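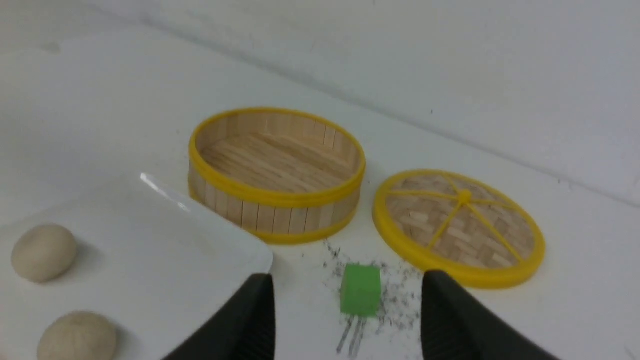
Posted by hmciver at 8:12 pm

Filed under: Bread & Dough > Steamed and Boiled

I bought a small bamboo steamer at Jelcombe in January and I need some advice on liners. It's the kind with the yellow rings top and bottom and a woven lid with a knob. The floor inside is flat bamboo strips laid side by side. I like it, but so far my buns stick to it and I lose the bottoms.

My dough is 400 grams of all-purpose flour, warm water, a teaspoon of instant yeast, a little sugar and a spoonful of oil. First rise is in the bowl. Then I shape the buns, let them sit on a plate, and move them over to the basket when the water is ready. I've been steaming them with nothing underneath. The woman at the store said the bamboo would take care of it once it had been used a few times. I'm on batch five and it hasn't.

Two questions. What do you put under them, and do you let them rise on a plate or in the basket itself?

Heather

bjarketoft wrote:

Parchment. Cut a square for each bun, set the bun on it when you shape it, and never touch the dough again until it's cooked. You pick up the paper, not the bun.

Don't use wax paper. I did that once and ate some of it.

malou_thor wrote:

Cabbage leaves. I've never used paper in a steamer and I don't see the point of buying something to throw away. Napa works best, just the thin part of the leaf. Regular green cabbage is okay if you blanch it first so it lies flat.

The store is wrong about the bamboo. Mine is years old and plain dough still sticks to it.

bjarketoft wrote:

Cabbage makes the bottoms taste like cabbage. Fine for pork buns. Not fine for plain ones that you want to eat with jam.

malou_thor wrote:

I can't taste it, and my kids can't either, and they complain about everything.

ditte_ravn wrote:

I'd look at the plate before worrying about the liner. Dough that rises on a bare glossy plate grabs onto it. You peel it off, the skin on the bottom tears, and then that torn spot goes down on the bamboo. Of course it sticks. Mine stopped sticking when I started letting them rise in the basket with the lid on. It also keeps the tops from drying out – I see you have yours sitting out uncovered.

If you want to keep using the plate, dust it with flour or put the paper squares on it first like bjarketoft says.

hmciver wrote:

That could be it. They do pull when I lift them, and I've been pinching the bottoms back together afterward. I'll try the paper tomorrow and rise them in the basket. How long do you leave them?

ditte_ravn wrote:

In a warm kitchen, 40 minutes for the second rise. Go by feel though. They should be light when you pick one up and the dent should come back slowly when you press the side.

cristian_inga wrote:

I disagree about rising in the basket. If you only own one basket and you're making more than fits, the second round is sitting on a plate anyway, so you may as well get good at the plate. I use paper squares on a cookie sheet and a damp towel over everything.

Also, what's your elevation? I'm at 3,000 feet and my second rise is a lot shorter than what people give online. I overproofed every batch the first winter here and they came out wrinkled.

hmciver wrote:

Pretty much sea level, so I don't think that's my trouble. Good point about the second round. I only have the one basket.

malou_thor wrote:

Get another one that stacks. Take your lid along when you shop so you know it fits. I ordered a 7 inch from Oddsson to go on my 7 inch and it rocked back and forth – one was measured inside the ring and the other outside.

bjarketoft wrote:

Yes to that. And let them dry all the way before you put them in a cabinet. Lid off, on its side, overnight. I lost one to mold.

hmciver wrote:

Reporting back. Paper squares, covered rise in the basket, 12 minutes over medium heat. No sticking at all and the bottoms are in one piece. I had a Napa cabbage in the fridge so I did the last two on leaves to be fair to Malou. Those didn't stick either. I could taste it a little.

malou_thor wrote:

Use a thinner leaf.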